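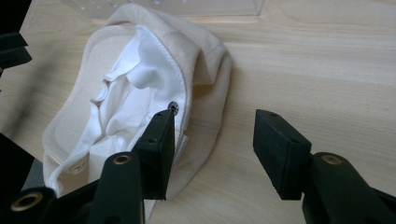 우리 조가 한 학기 동안 붙잡고 있던 주제는 땀 얼룩입니다! 정확히는 면직물에 밴 땀이 마르면서 왜 누렇게 변하는지, 그리고 집에 있는 재료로 그걸 얼마나 늦출 수 있는지를 알아보는 섬유과학 프로젝트였어요. 처음에는 티셔츠 겨드랑이만 생각했는데 자료를 읽다 보니 이마가 닿는 부분이 훨씬 재미있더라고요. 베이지색 야구모자를 뒤집어 보면 하얀 안감이 구김을 잔뜩 안고 들어 있고, 그 가장자리를 따라 박음질 선이 지나갑니다. 이런 선 근처는 천이 겹치니까 땀이 고이고 천천히 마를 거라고 예상했고, 이게 첫 번째 가설이 되었습니다.

실험용 천은 수업에서 나눠 준 Petitz 면포를 썼습니다. 같은 크기로 자른 조각 43장을 한 겹짜리와 두 겹으로 박은 것으로 나누고, 인공 땀(소금, 젖산, 요소를 섞은 용액) 500mL를 만들어 조각마다 같은 양을 떨어뜨렸습니다. 박음질은 제가 맡았는데 재봉틀 윗실이 자꾸 끊어져서 첫날은 거의 실만 끼우다 끝났어요. 그래도 2월에 첫 변색이 눈에 보이기 시작했을 때는 다들 소리를 질렀습니다.

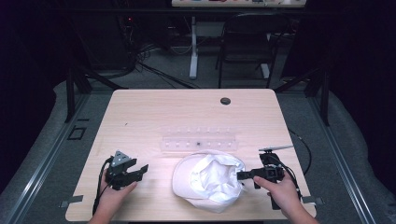 발트라우트 가서 (Waltraud Gasser)
의류소재 프로젝트 5조, 실험 기록 및 보고서 담당

측정은 Hetach 색차계로 했습니다. 같은 조각을 여러 번 재서 모인 값이 모두 442개인데, 표로 정리하니 생각보다 깔끔하게 갈렸어요. 두 겹 조각은 박음질 선을 따라 노란 띠가 생겼고, 한 겹 조각은 용액이 퍼져 나간 바깥 둘레만 연하게 변했습니다. 가설이 절반쯤 맞은 셈이에요. 나머지 절반은 실 때문에 꼬였습니다. 폴리에스터 실로 박은 조각은 선 바로 위가 오히려 하얗게 남았거든요! 면실로 박은 조각과 나란히 놓으면 차이가 정말 뚜렷합니다.

세탁 비교는 세 가지로 했습니다. 찬물 헹굼, 과탄산소다 담금, 그리고 Sundell 중성세제. 찬물 헹굼은 용액을 떨어뜨린 당일에 하면 놀랄 만큼 효과가 좋았고, 일주일 뒤에는 거의 소용이 없었습니다. 과탄산소다는 오래된 얼룩에도 잘 들었지만 두 겹 조각의 안쪽 면에는 색이 조금 남았습니다. 중성세제는 그 중간 정도였고요.

아쉬운 점도 적어 둡니다. 인공 땀에는 피지가 없어서 실제 옷의 얼룩과는 다를 수밖에 없습니다. 조각을 말린 선반이 창가 쪽이라 햇빛 조건도 고르지 않았고, 이 부분은 Pisharody 건조함을 빌릴 수 있게 되면 꼭 다시 해 보고 싶어요. 다음 학기에는 올레산을 조금 섞은 용액으로 같은 측정을 반복할 계획입니다. 남은 면포는 실험실 둘째 서랍에 넣어 두었습니다.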